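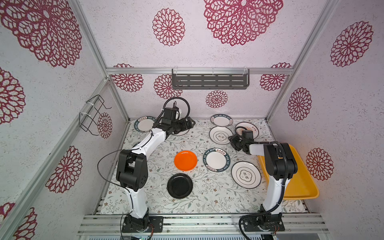
Jul 28, 2021. Plate cell, rules agreed with Geetha and Baldur.

One arm per plate unless it's a planned handover. Grip at the rim, never across the face.

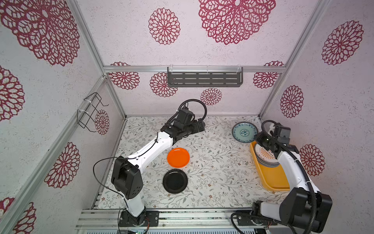
Tray stays on the right. Stack limit is 4 until Panya has checked the grip force again. Log every drop, even a soft one.

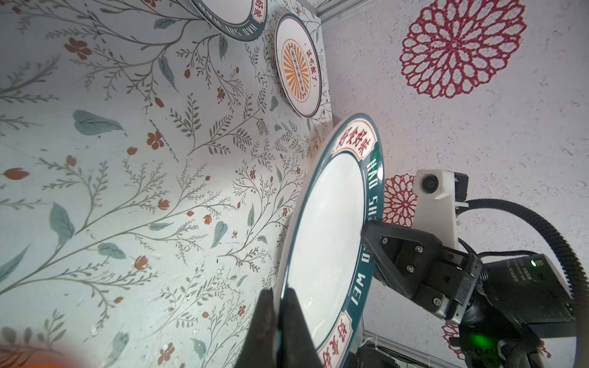 Wrist cables: look them over every 29 runs, full check at some 1000. Kulap to put this on the Heledside sheet.

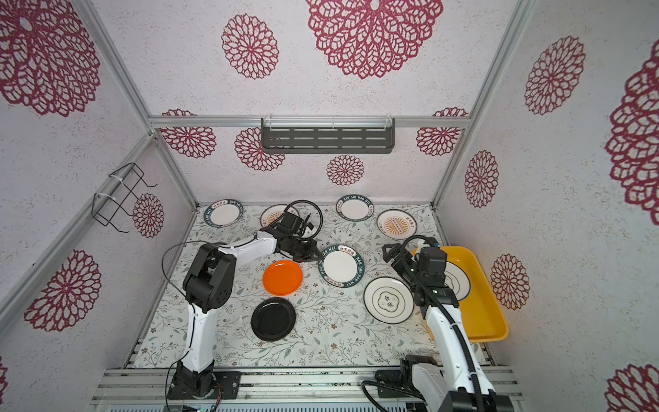 Both arms over the mat, tray at right.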